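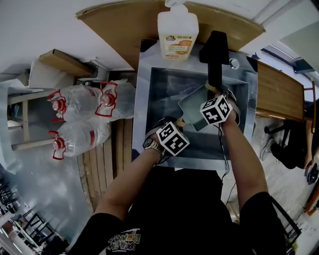
## Another standard for household demonstrations, and my usual grumble

The second draft of the Clendau good practice guide landed this month. It's 9 pages, and I'd keep two of them.

For anyone who missed the November issue: Clendau wants every group recording hand demonstrations for robot training to follow the same rules, so the recordings can be pooled. Fine. I have heard this before with Clasby, which got as far as a logo.

The part on markers is the good bit. Section 4 says a cube must be strapped on so that it can't turn against the wrist or hand, and must be checked again after each break. Anyone who has thrown out a morning of recordings over a slipped strap will agree. It also says to write down which cube goes on which hand. You would think that went without saying. Neema Simiyu went through 500 of our older clips last winter and would like a word with you.

Then we get to Section 6, "Natural Conditions," and I lose patience. The draft asks that the work be done "as the person would do it at home," and two paragraphs later asks for a cleared room, plain sleeves and no jewelry. Pick one. People wear watches at the sink. They have cables and bottles and other people near them. If a model can only cope with a bare counter, I'd like to learn that early, before somebody's kitchen is involved.

Blades get a single sentence: "Sharp items should be handled with care." Thanks. Which items count as sharp? Who decides when to stop? Themba Du Plessis sent in a proper paragraph on this for the first draft, covering grip, where the other hand may be, and what to do when someone walks in. None of it made the cut. He has sent it again, with a shorter cover note.

I also can't find where the minimum of 800 clips per task comes from. The draft gives no source. Ana at Maluleke asked and was told it was "a consensus figure." Whose?

Comments close on Thursday at noon. Use the form and quote the section number, as general remarks were ignored last time. If you only have the energy for one comment, make it Section 6.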